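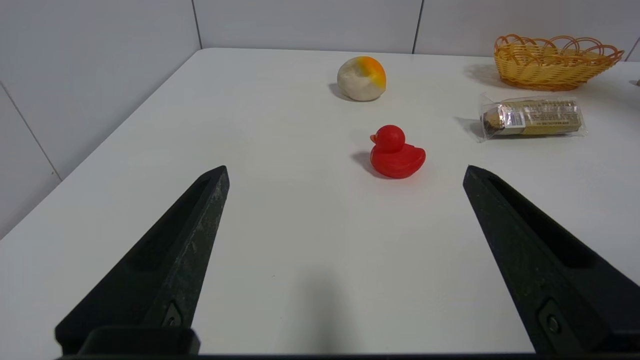 I've been running the sorting arm at Olow for 8 months now, and on Thursday it did the thing I keep writing cranky memos about. It closed on nothing, reported a good grasp, and went off to the basket to drop its nothing in. The log said success! I checked 200 log entries after lunch and found 3 more just like it.

Kirsty Rutherford, my boss, wants a better camera. I don't think the camera is the trouble. The Petersen controller decides it's holding something when the motor current goes up, and a stiff joint makes the current go up too (we've known that since September).
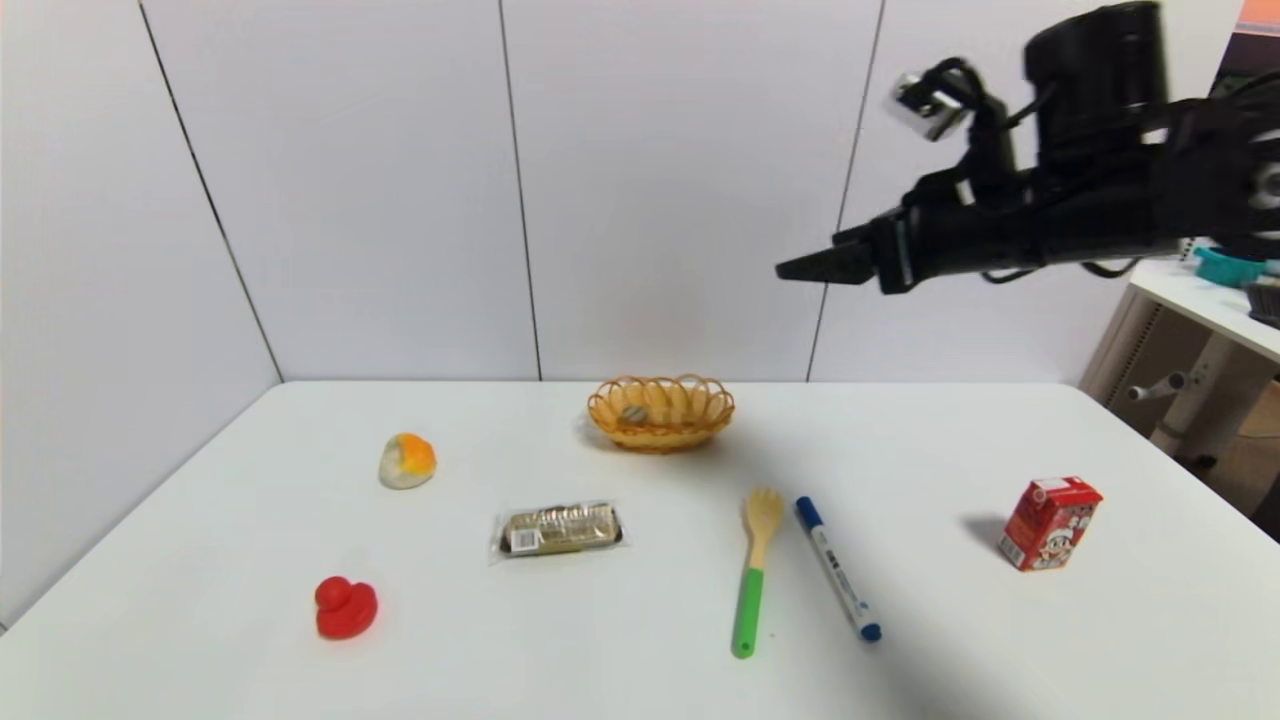 Woltance Notes, No. 8, page 3

So my opinion, for what it's worth - a robot should never get to grade its own work. A rubber duck is easy and a snack bar in a slippery wrapper is not, and the software scores them the same way.
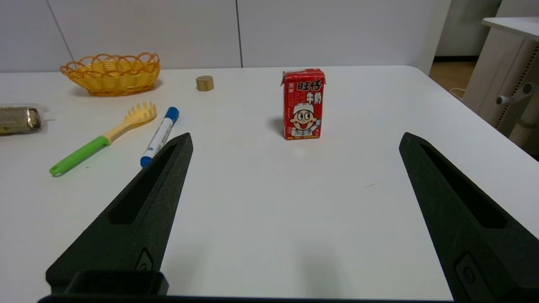
And that's what bugs me about the Zedia people, who quote 2000 clean picks and never say who did the checking. Ask them! I did, twice, and I'm still waiting on an email back.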